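Wrist-view grasp rehearsal

Wrist-view grasp rehearsal is a way of teaching a robot arm to pick things up inside a simulator, using only what a camera mounted by the gripper would show. I've been looking after this entry since Mar 14, 2019, so forgive me if it wanders a bit – I'm fond of the subject!

The name comes from Man-lok Hsieh, who worked it out at Tronier on a simulator called Pesby. Before that, most people there trained with a fixed camera looking down at the table. It was fine until the arm got in its own way and hid the very thing it was reaching for (which happened a lot).

Hsieh's version drops the fixed camera. The arm makes 4000 practice reaches in Pesby, each starting from a different tilt, and the network has to guess which small move brings the fingers closer to the target. I like how little it asks for. There are no depth readings and no colour either, just grey pictures, 20 of them for every reach.

Why grey? Colour in the simulator never matched the colour in the lab, and the network kept leaning on it. With it gone, the thing had to learn from edges and shading, and the jump to a real arm got a good deal less painful.

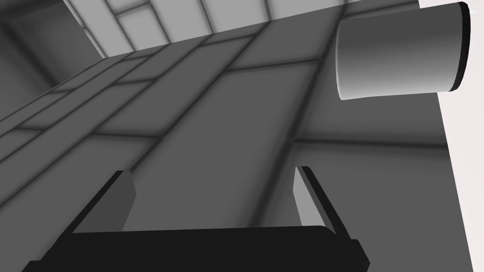 The hardest starts are the ones where the wrist is well tipped over and the target is off to one side. Hsieh kept 5 per cent of the reaches for these, and later wished it had been more. A group at Tsai tried the same recipe with three cameras and got slightly better grasps, though training dragged on for ages.

Rounded things are still a weak spot. The Jireck variant adds a short pause before the fingers close, and I've had decent luck with it on my own arm – flat boxes first, then mugs, which still roll away from me more than I'd like.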